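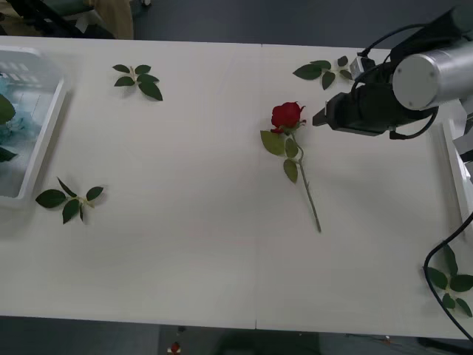
Bench notes: the Wenton arm

Nattawut Nuchit has the shared-shop arm running on artificial flowers. The wrist camera bracket is in its second revision, 22 mm lower.

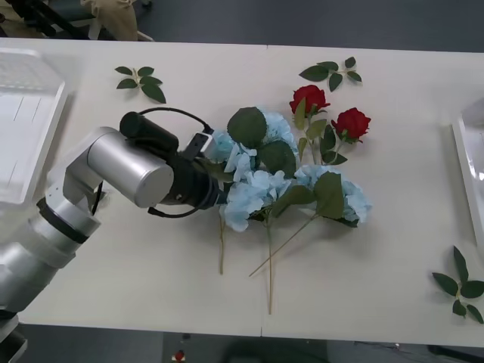
Gripper at the hydrangeas, two roses behind.

Stems are the target. Grip force is capped at 20 percent.
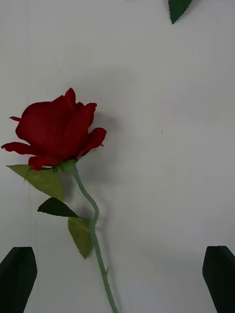 Wrist view, fingers open on either side of a rose stem.

Focus at close range is still poor.

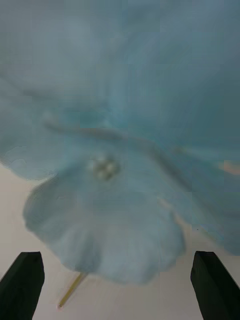 Leif Kirkegaard is testing a shorter lens on Tuesday. Bracket files are on the shop drive.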